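Filed under: Home Guides > Table & Kitchen > Setting Up

Section 2: Sorting and stacking your cups

I do this part on a Wednesday evening, when I finally get the table to myself. You don't need a fancy setup, just a wiped tablecloth and every cup you own.

1. Tip all the cups out onto the cloth. Let them land on their sides, it really doesn't matter! 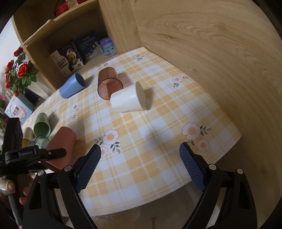 Step 1: cups out on the daisy cloth, mostly on their sides.

2. Look into each one for chips or tea stains, and put any bad ones by the sink.

Note: a round table is great for this (you can reach everything), but cups do roll. Keep a hand near the edge.

3. Pick out your widest cup. That's the bottom of the stack.

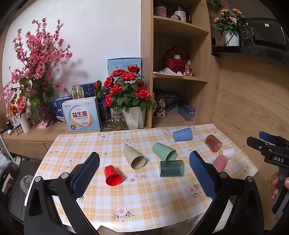
4. Add the others by size, widest first, and don't push down. If two get stuck, twist gently and they'll usually let go.

Caution: please don't stack wet cups. I left mine that way for roughly 24 hours last November and the smell was awful.

5. Put the stack on the shelf, with the everyday cups on top.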